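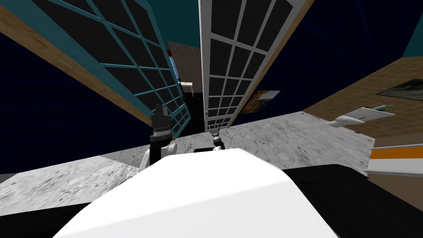 Home Skin Hair Hands & Feet Shop Contact

How to Make a Beeswax Hand Balm

Filed under: Hands & Feet / Make Your Own

A balm made with beeswax and oil contains no water, so it needs no preservative and will keep for several months. The recipe fills four small tins. Allow an hour, most of it waiting.

What you need

46 g beeswax pellets
232 g sweet almond oil
1 teaspoon vitamin E oil
20 drops lavender oil (optional)
A heatproof glass jug
A saucepan
A digital kitchen scale
Clean, dry tins with lids

I use the yellow pellets from Sorkden. White pellets work the same way and have less smell. If you only have a block, grate it on the coarse side of a box grater. Weigh the wax after grating.

Method

1. Wash the tins and lids in hot soapy water and dry them completely. Any water left inside can spoil the balm.

2. Put two inches of water in the saucepan and bring it to a low simmer. Stand the jug in the water.

3. Add the beeswax and almond oil to the jug. Stir now and then with a metal spoon until the wax has melted. Don't let the water boil hard, and don't leave the stove.

4. Test the firmness. Put a few drops on a cold plate and wait two minutes. If it is too soft, add another teaspoon of wax. If it drags on the skin, add a tablespoon of oil. Melt and test again.

5. Lift the jug out with an oven mitt and wipe the outside dry. Let it stand for three minutes.

6. Stir in the vitamin E and the lavender.

7. Pour into the tins, stopping just short of the rim. Leave them uncovered on a level surface until they are fully set. Put the lids on and label them.

Using it

Scrape out an amount the size of a pea and warm it between your palms. Work it into the knuckles and around the nails. At night, put on more and wear cotton gloves. Try a little on the inside of your arm first if you have sensitive skin, and leave out the lavender for children.

If it goes wrong

Grainy balm has usually cooled too slowly. Melt it again and set the tins in the fridge for ten minutes. A sunken center is harmless; keep back a spoonful of the mix and top it up. Balm left in a car in July will melt, but it sets again overnight.

The proportions come from Štěpánka Štefanec, who used a little more wax than I do. Hers holds up better in a coat pocket.

Updated 6/23/20

Tags: beeswax, dry hands, balms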